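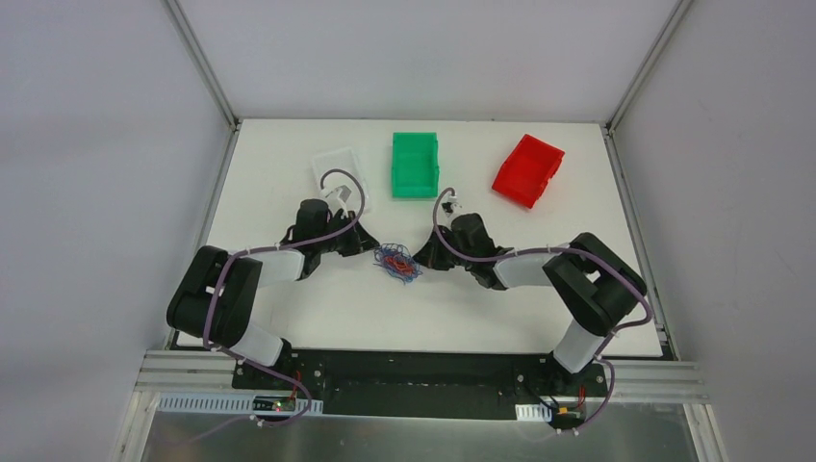

tangle_wrangler
Thread starter, bench operator

Home | Forums | Bimanual | Data Collection | Search | Log in

Feb 17, 2024

Okay, wire sorting on the Trilero bench. We're at 533 demos and I'm starting to wonder if I've been teaching it my own bad habits! The idea is both arms work the clump apart, then the strands go in the bins. Blue, red and purple wires, knotted up a bit before every take. My question is whether I should keep the hesitations in (you know, where I hover with one gripper while I work out which end is which) or trim them before training. My gut says trim. Keen to hear from anyone who's done cables or rope.

sakholm_dave_not
Member

Leave them in, I reckon. We trimmed ours at Sakholm and the policy got very confident and very wrong. It'd grab the middle of the bundle and yank.

purplelead
Member

Disagree, sorry. A pause looks the same to the model as being finished. We had an arm that would park over the knot and just sit there, lovely to watch for 44 seconds. Trim anything where neither arm moves.

Also, are your starting knots all the same sort of nest? Mine were for ages, because I scrunch everything the same way without thinking.

tangle_wrangler
Thread starter, bench operator

Ha, guilty. Loose little nest in the middle of the table, pretty much every time. I could get someone else to do the scrunching on Monday.

Second thing while I've got you: that clear tray on the left. White table, clear plastic, I can hardly find the thing on the video myself. The green and red bins are no trouble.

bachbench
Member

Swap it for a coloured one and save yourself the grief.

purplelead
Member

Or keep it and collect more with it! If the real job has clear trays you'll have to face it eventually. A strip of tape on the rim is a fair compromise.

bachbench
Member

Tape's cheating, but I've done it too.

tangle_wrangler
Thread starter, bench operator

Right, I'll train 2 versions, one trimmed and one not, and leave the tray alone for now. Will post the results from both in here.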